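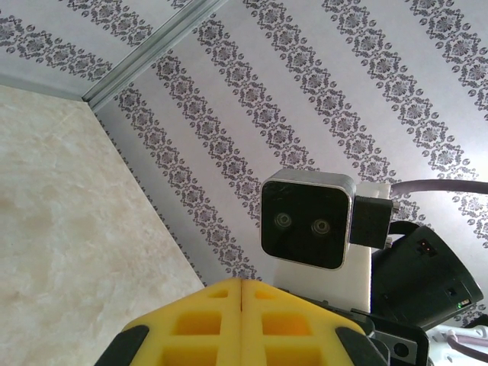 ## 4. Open day demo: setting up the Yimyam cell

For whoever is on the stand. Read 4.1 before the doors open, not after. Questions to Napaporn Noiphan (arms) or Jintana Nakpan (visitors, badges, the lot).

### 4.1 Before visitors come in

1. Key switch to OFF. Clear the floor of the cell. Nothing left on it, tools included.
2. Wipe the marble-pattern floor with a dry cloth. No spray.
3. Check both foam fingers close flat along the seam. Gap at the top = refit, see 2.3.
4. Clean the two camera lenses. Lens cloth from the Idel drawer, not your sleeve.
5. Push the camera plug fully home. Cable must have slack when the wrist turns.
6. Key switch to ON. Wait for the green light on the wrist housing.

> **Note:** no green light after 120 seconds, switch off and start again from step 5. Twice and still nothing, ring Napaporn, extension 2439.

### 4.2 Running the box demo

1. On the Pliro panel, log in as *visitor*. Code 1543.
2. Load program 17. The older ones are for the Meltotside rail and will throw a fault.
3. Place the small patterned box in the middle of the floor. Pattern side up.
4. Hands out. Look again. Hands out.
5. Press START. Arms come in from both sides and take hold of the box between them.
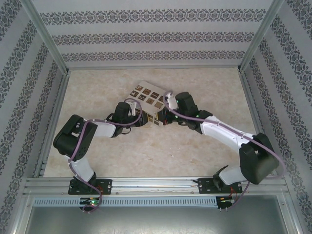

*Fig. 4-2. Both arms on the box, one edge raised.*

6. Let the cycle finish. Dont talk over the stop button, stand next to it.
7. Arms home, then you may pick up the box and pass it round.

> **CAUTION:** never reach over the rail while program 17 is loaded, even if the arms are still. Paused is not off.

> **CAUTION:** keep lanyards, scarves and bags clear of the purple cables.

### 4.3 If it goes wrong

- Box slips: STOP, arms home, put the box back, START. Visitors dont mind seeing it twice.
- One arm lags: slow the speed to half on the panel. Carry on.
- Corners of the box gone soft: swap it. Spares under the sign-in desk.
- Fault light on a base board: demo over. Key OFF and send poeple to the next stand.

### 4.4 Closing up

1. Arms home, key OFF, key back to Jintana.
2. Write the number of runs in the stand log, plus any faults.
3. Cover on the wrist cameras.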